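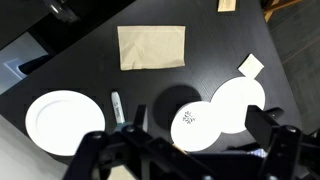
A white plate, a marker and a paper napkin on a dark tabletop.

How to Read a Restaurant Opening Story Before You Book

By Ysaline Gilbert
August 2021

A new place opens, and within a week there are four articles about it that say the same thing. The chef grew up cooking with a grandparent. The room is "warm but moody." The menu is "meant for sharing." You book, you go, and you pay $60 for two small plates and a glass of something cloudy.

I've been burned enough times that I now read these pieces with a pen. Takes ten minutes. Start with the article itself and leave the restaurant's own site for later.

Step 1. Find out if the writer ate there

Look for a verb. "Tasted," "ordered," "sent back," anything. A lot of opening stories are built from a press kit and a phone call, and they go out before the kitchen has served a paying guest. When Barkirley opened in May, I read three write-ups that praised the lamb shoulder. All three used the phrase "falls apart at a glance." The lamb wasn't on the menu the night I went, and the server told me it never had been.

If you can't find one sentence that needed a person in a chair, treat the piece as an ad.

Step 2. Cross out the backstory

Cross out where the owners met, what the building used to be, and how the idea came to them on a trip. Some of it may be true and I might even enjoy it. It doesn't tell you whether the fries are good. Ikeswood got a feature that spent most of its length on a former button factory and a single line on food ("seasonal"). Read what's left after you cross things out. If it's less than a paragraph, wait a month.

Step 3. Get the menu with prices

No prices, no booking. I don't accept "menu changes daily" as an excuse, because someone still has to print the thing daily. Call and ask what the cheapest and most expensive mains are. A place that won't tell you over the phone has told you something.

Then add it up the way you really eat. Two people, "three to four plates each," one drink, tax, tip. At Oyelaran the plates looked cheap until I did this, and then I went anyway, and the total was what I'd worked out. Decent squash. Small.

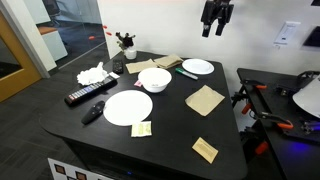 Plates, a bowl and remote controls on a black table.

Step 4. Sort the reviews by the middle

Ignore the five-star reviews from opening week. Friends and family write those. Ignore most of the one-star ones too, which tend to be about parking. Go to the threes. People who leave three stars usually say what they ordered and what was wrong with it.

Be wary of a big total. Nidedico was showing 2485 reviews when I looked, which seemed like a lot for a room that small. I scrolled back and most of them belonged to the pizza place that had the address before. Filter by date. Once I did, there were 37 left, and they were a good deal less cheerful.

Step 5. Check the cancellation terms

Read them before you type in a card number. Some places charge per head for a no-show, and a few count a late change in party size as one. I've seen a hold of up to $60 a person for a Tuesday-quiet sort of room that had open tables all evening. Take a screenshot of the terms with your confirmation.

Step 6. Go early, order little

Two dishes and a drink, then decide if you want more. If the server pushes the tasting menu twice, ask what's on it that you can't get separately.

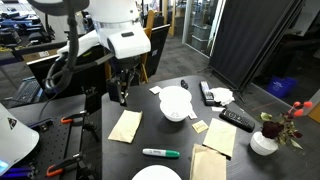

FILED UNDER: EATING OUT / HOW-TO

Comments are open. If you work for a restaurant named here, please say so when you post. Corrections to prices are welcome with a photo of the menu.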